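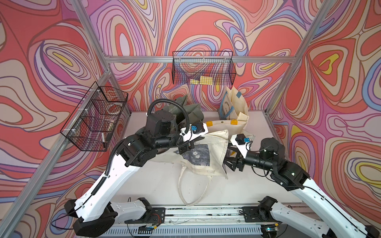

November
By Normand Wong

Progress report to the Tarawneh Fund: home visits for older tenants, Punow and Katent

You asked for a plain account of where the home visit program stands at the midpoint of the grant. I have tried to give one, and I should say at the start that I am less pleased with the numbers than our last newsletter was.

We mailed or hand-delivered an offer of a free visit to 806 households in the two neighborhoods. Of those, 689 are now marked "contacted" in our records. I would ask you not to lean on that figure. "Contacted" covers a long talk at the kitchen table, and it also covers a voicemail that was never returned. The database that Cuver set up for us treats the two the same way, and until September so did we. I have asked for the field to be split. Cuver says it can be done before the end of the winter, which is what they said in the summer.

What we can stand behind is the finished visits. By finished I mean that a visitor went inside, went through the checklist with the tenant, and left a signed copy behind. We reached 100 of those in the last week of October. The grant agreement hoped for a good many more by now. Part of the gap is staffing: we have had 2 visitors for most of the period, when the plan called for a larger team. Part of it is that a proper visit takes most of a morning, and whoever wrote the plan (I did) allowed an hour.

Punow

Punow is going fairly well. The buildings are close together, the tenants know one another, and word gets around. Most of the requests there have been small: a grab bar by the tub, a loose stair tread, a stove knob that spins without catching. We pass these to the landlord in writing and keep a copy. Landlords have been quicker to answer than I expected, though an answer is a cheap thing. Several repairs reported to us as done were still waiting when we called the tenant to check. We now call every time, and we only close the item when the tenant says it is closed.

Katent

Katent is slow. It is spread out, the bus is poor, and tenants there have been offered free help before by people who wanted to sell them windows. I don't blame them for leaving the door shut. The flyer didn't help -- it was glossy and cheerful and looked exactly like the window flyer. We have replaced it with a one-page typed letter with a phone number and the visitor's name at the bottom. Calls have gone up a little. I would want to see that hold through the holidays before calling it a result.

Falls

The proposal said the visits would reduce falls. We have no way to show this. Tenants tell us about falls when they feel like it, and a person who trusts the visitor will report more of them, so our count could rise while things get better. The survey we bought for this purpose asks about "the past period" and half the people who filled it in asked us what period. I suggest we drop the falls claim from the final report and talk about repairs made, which we can check by looking.

Money

Spending is under budget, almost entirely on wages we have not paid to people we have not hired. Mileage is over, and will stay over as long as Katent is being covered from the Punow office. I am asking to move part of the unspent wages into mileage and to keep the rest for a third visitor. A candidate has been interviewed and has references I was able to reach.

Next

We will keep both neighborhoods open but stop mailing new offers until the people already waiting have been seen. The training day planned for spring is on hold. The last one got high marks on the feedback forms, and the checklists that came in the following month were no better filled out than before, so I would sooner send each new visitor along with an experienced one.

I still need a decision from you on the mileage transfer and on the wording about falls. The repair log can be sent over whenever you want it, with the tenants' names taken out.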